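July, Wednesday – coat toile no. 2, cutting room

Started late, Aparecida had the big table till 10. Long coat for the Falcão order, the wool one, ankle length. First toile was too tight across the back when Ursina tried it over a chunky knit, which is the whole point of the thing, nobody wears a winter coat over a tee.

Changes from toile 1:
Back width let out at the armhole, both sides. Sleeve head eased less, it was puckering at the front notch. Pocket dropped 25 mm. Collar left alone for now.

Cut in the heavy calico. Should of pressed it first, the fold line wandered and I had to recut the left front. Chalk marks on the wrong side this time, pls keep it that way so we're not guessing.

Sewn up by lunch. On the stand it hangs fine. On Ursina, with the knit – shoulders good, arms go up and forward without dragging the hem. Still a diagonal pull from the second button to the hip. Arlindo thinks the button stand is a touch short, I think it's the hip. Unpicked the side seam below the waist and the pull went away, so hip. Added a bit to the side back panel and basted. Better. Need to true the pattern before anyone traces it!!

Fabric:
Jukside sent three swatches. The 385 gsm is gorgeous, camel, brushed one side, but a full length coat in that plus lining is a lot to carry on your shoulders all day. The 290 drapes nicer and still feels like a coat. 248 is a jacket weight, forget it, the lapel just flops. Steamed a piece of the 290 and it shrank more along the length than across – re-measure tomorow when it's rested overnight. If it moves again we preshrink the whole roll.

Camel vs. charcoal: Olanrewaju wants both. Fine by me but the charcoal picks up every bit of lint in this room. Camel goes with more, jeans, black trousers, that rust dress from last season. Would like to see it styled belted and open before we decide on the belt loops. Belt loops currently sit too high anyway, move down to match the new pocket.

Lining – the Gustis satin frays like mad. Wider seam allowance or overlock all of it. Tried a French seam on a scrap, too bulky at the armhole. Anderson has a leftover viscose that might do for the sample, ask him.

Buttons: horn look, four hole. Shank needs to be longer for the 385 if we go that way. Test buttonhole on the machine skipped twice, changed needle, ok after that.
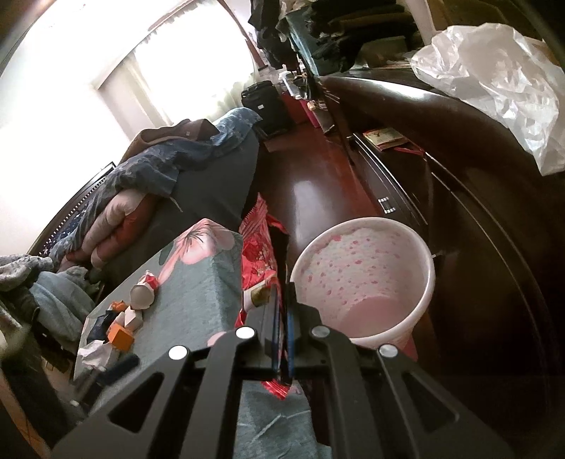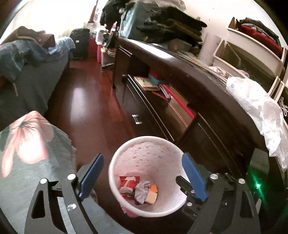
Gripper and waste bin, both shots

To do
– true side back + front hip, recheck notches
– resteam 290
– new loops position on the pattern AND the spec sheet (last time only one got changed)
– collar, look at roll line once we have real wool
– email Jukside re lead time on camel
– Baller shoulder pads, the thin ones, order two pairs

Toile 2 is on the stand by the door, pins still in the left side.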